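Can a Robot Do the Chores Yet? Questions Readers Keep Sending

Last updated August 2022

Is there a robot that will fold my laundry?

There are robots that will fold a towel if you hand it over flat and have the afternoon free. Munetti showed one in April. I watched the full clip, at normal speed, and one towel took 28 minutes. I would not pay for that.

What about the dishes?

Same answer, wetter. Ask any company selling this for the breakage rate, then ask whose dishes they tested with. Krasniqi quotes 90 percent success on its own plastic plates. A sink full of my plates has a roasting pan in it.

Surely factories have solved the easy stuff?

Factories have solved the same part in the same place all day long. Light bench work, where things arrive at any old angle, is still mostly people. Melina Tsoukalas ran a packing line at Rolla and told me they tried a two-armed cell from Brevlow for small electronics. It got through 77 units on its best shift. The person at the next bench passed that before lunch.

Why do you keep going on about phone cases?

A thin case is bendy and often see-through, and it has to line up with the phone all the way around. You do it without looking. A machine has to find the thing, get hold of it without bending it and then press in the right spots — most of what goes wrong in a kitchen, in one small job. 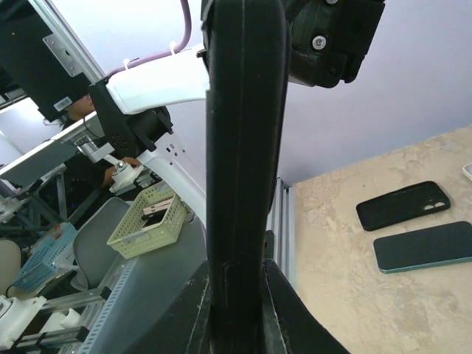
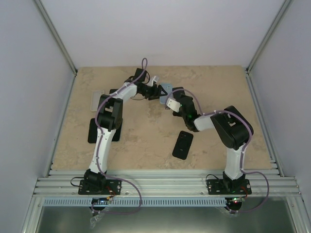

So is it never going to happen?

I didn't say never. Two arms working together are better than they were, and I'd believe a date if somebody attached a refund to it. What I don't believe is a short video with music over it.

What should I ask before I buy anything?

Ask to see it run without edits, on your stuff, with the salesperson out of reach. Ask what happens when it drops something. Ask who comes out to fix it, and what that visit costs.

Does a robot vacuum count?

Yes. Mine gets stuck under the radiator, but it counts.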